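The pillow that has to be dressed 1000 times

Rogério Araújo has spent most of the summer making beds, or at least the hardest part of one. He works at Gusico, a small automation firm in Ballow, and his job is to guide a pair of robot arms through household chores so that a computer can learn to do them alone.

The chores are all soft ones. Folding, stuffing, smoothing, pulling a cover over something that would prefer to stay out of it. Factory robots have been handling hard parts for decades, but a metal bracket is the same shape every time you pick it up. A pillow never is.

The project is called Bragança, after the town where Araújo grew up, and it started with tea towels. Each attempt at a chore is saved as one example: what the cameras saw, where every joint was, and how far the grippers were open. By the end of tea towels the team had 1461 of them. The target for pillows is 1000.

Araújo drives the arms from a bench next door, using two smaller handles that copy his movements across. A good session lasts two hours. After that his wrists get sore and the examples get sloppy, and he goes off to do the labelling.

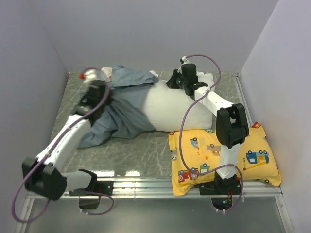
Issue 8

With the white pillow, one arm pins the blue-gray cloth while the other takes hold of the pillow's top edge. "People do this without looking," Araújo says. "You hold one thing still and move the other. The first lot of examples I made, I had both arms moving at once, and the system learned to have a tug-of-war with itself."

Those went in the bin. Plenty of others stay, including ones where he loses his grip and has to go back for it. The system needs to see a mistake being fixed, he says, or it will freeze the first time it makes one.

Changing things around matters as well. The yellow pillow with the cartoon trucks on it gives the cameras a busy pattern to deal with, where the white one is plain. Between attempts he shifts the pillows, turns them or scrunches the fabric up differently. If every example began from the same tidy layout, the arms would learn that layout and very little else.

None of it is quick. A pillow attempt that goes well takes a couple of minutes, then everything has to be messed up again by hand. Gusico has looked at paying Drikano, a contractor that supplies trained operators, to run a second shift. Araújo is in favour, with one worry: each operator has habits, and the system picks them up. He is left-handed, and the tea towel model starts from the left corner nearly every time.

The first training run on pillows is planned for April. He expects it to be poor. The tea towel model needed eight rounds before it could finish a fold without help, and it still struggles with anything that has a fringe.

After pillows come fitted sheets. Araújo has asked for a bigger table.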